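## 11. Fault 338: Jaw Width Mismatch

This section covers what to do when a Gesari hand gripper stops recording with fault 338. It applies to both grippers of a pair. Clear the fault on one gripper before touching the other, even if both show it.

Fault 338 means that the jaw width from the encoder and the jaw width from the finger camera no longer agree. Beso compares the two values all the time a take is running. If they differ for longer than 400 ms, it ends the take, marks it as failed and locks the Record button for that gripper.
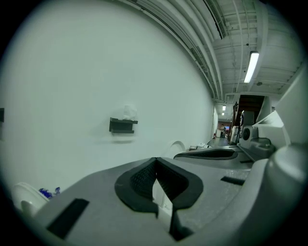

*Reading time: 11 minutes*

### 11.1 Before you start

> **CAUTION – pinch point.** The jaws are spring-assisted and can close without warning when the trigger link comes free. Keep fingers out of the space between the pads until the gripper is switched off and the jaw lock is in.

> **CAUTION.** Do not pull on anything caught in the linkage while the jaws are under spring load. Lock the jaws first.

You will need:

- the hex key from the gripper case
- a dry lint-free cloth
- a soft brush
- the flat width gauge supplied with the pair
- a spare set of finger pads

Work on a table if there is one. If you have to do it on site, put the gripper down with the pads facing away from you and the camera window off the floor. Grit on the camera window gives the same fault code and wastes a lot of time.

### 11.2 What causes it

Most cases come from one of these:

- **Material in the linkage.** Paper, thread or film has worked its way past the pads and stops the jaws short. The encoder sees the motor-side travel and reports the jaws as shut.
- **A lifted pad.** The rim of the black rubber pad has come away from the finger. The mesh surface inside the rim still grips, so the operator does not feel a difference.
- **A loose finger screw.** The finger rocks on its plate under load.
- **A dirty camera window.** The camera width is wrong and the encoder is right.
- **A stale zero.** The gripper was switched on with something between the jaws, and Beso took that position as closed.

Stale zero is the most common of these with new operators. The gripper must be switched on with the jaws empty and the trigger released. Beso does not check for this in versions before the March update.

### 11.3 Make the gripper safe

1. Say out loud that you are stopping, if you are working with someone. They stop too.
2. Lower the object onto a surface. Do not open the jaws over the floor or over water.
3. Release the trigger slowly. If the jaws stay shut, leave them shut and go to step 4.
4. Press and hold the power button until the status light goes out.
5. Slide the jaw lock toward the handle until it clicks.
6. If the object is still held, support it with your free hand and back it out in the direction of the finger tips.

If the lock will not click, the link has come off its pin. Put the gripper in its case with the object still in it and send both to Skomine. Do not try to seat the pin yourself.

### 11.4 Find the cause

Do the checks in this order. Stop when you find a cause, fix it, and go to 11.6.

1. Look between the fingers from the tip end with a light behind them. Brush out anything you see.
2. Run a fingernail along the rim of each pad. A good rim lies flat all the way to the point. If it lifts, replace the pad. Do not glue it.
3. Hold the gripper body and try to rock each finger. There should be no play. Tighten the screws on the finger plate by hand with the short end of the hex key.
4. Wipe the camera window with the dry cloth. No spray and no alcohol.
5. Remove the jaw lock and move the jaws through their full travel by hand. A rough patch halfway usually means that there is still something in the linkage.

Note: the fault can also be logged against the wrong gripper if the left and right units were swapped when they were paired. If every check passes, compare the serial number on the handle with the one in the Beso device list.

### 11.5 Rolls and other hollow objects

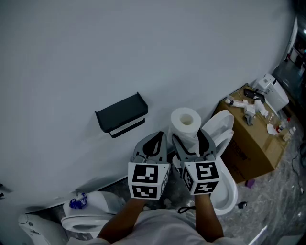 Hollow objects bring up fault 338 in a different way from thin ones. The jaws reach the object, the wall gives, and the operator squeezes harder to make up for it. The encoder follows the trigger while the finger tips bend apart slightly, and the two widths start to drift. A toilet paper roll does this easily, held upright with the core open at the top, and its loose tail can hang down between the jaws as well. The tail should be tucked in or torn off before the take, because it is the part that gets pulled into the linkage when the fingers close again. Squeeze only until the roll stops slipping. If the task is to put it on a wall holder, line it up with the bar first and then move in; correcting the angle while pushing against the holder loads one finger more than the other.

Two further points for bathroom tasks:

- Keep the marker cubes in view of the head camera. When a cube is hidden by the object, Beso loses the gripper pose, and that is logged under a separate code. It often shows up in the same take as 338 and should be handled after it.
- Clear cables and loose parts from where you will be standing before you pick up the grippers. You cannot see your feet well with both arms out.

### 11.6 Re-zero and test

1. Check that the jaws are empty and the lock is out.
2. Switch on with the trigger released. Wait for the steady light.
3. In Beso, open **Devices**, choose the gripper and select **Zero jaws**.
4. Close the jaws fully once, then open them fully once.
5. Place the width gauge between the pads and close on it gently. Both width values must be green.
6. Select **Clear fault**. The Record button is released.

If one value stays red, repeat from step 3 one time only. A second red means that the zero is not the problem – go back to 11.4.

### 11.7 Tissue check

The gauge is stiff, so it will not show up a fault that only appears with soft material. Finish with a tissue.

1. Crumple a dry, unused tissue loosely.
2. Close the jaws on it near the tips and hold still.
3. Watch the width values in Beso. They may both move as the tissue settles, but they must move together.
4. Turn the gripper slowly to each side and back.
5. Open the jaws. Check that no fibers are left on the pads or behind them. 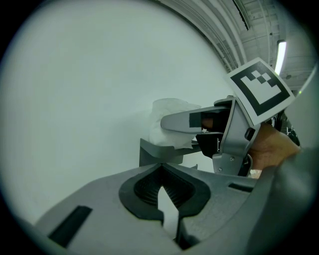
*Figure 11-3. Crumpled tissue gripped between the two fingers.*

Use the tips. With the tissue pushed deep between the fingers, the bunched part sits against the root of the pads and the check passes even with a lifted rim. If a second person is holding a gripper of their own, keep the two apart during the turn in step 4. A knock on a marker can shift it on its mount, and the pair then needs a full pose calibration (Section 2).

### 11.8 Takes recorded before the fault

A take that ended in fault 338 is never used. The takes before it may also be wrong, since the widths can drift for a while below the limit.

- If the cause was a stale zero, reject every take since the gripper was last switched on.
- If the cause was a pad or a screw, open the width plot for each earlier take and reject from the first one where the two lines separate.
- If the cause was a dirty window, keep the takes and add the note `window` in the comment field. The encoder width can be used in its place.
- If you did not find the cause, reject nothing and add the note `338 open`.

### 11.9 When to stop using the gripper

Take the gripper out of service if any of these apply:

- fault 338 returns on the same day after a passed tissue check
- the jaws close by themselves at any time
- a finger plate is cracked, or a screw turns without tightening
- anyone has been pinched, however lightly

Tie a red tag to the handle and put the unit in the Masson case, with the removed pads in a bag beside it. Report it to Oratile Kekana with the serial number, the last take ID and the object that was in the jaws. Do not move the pads or markers over to another gripper to finish the session.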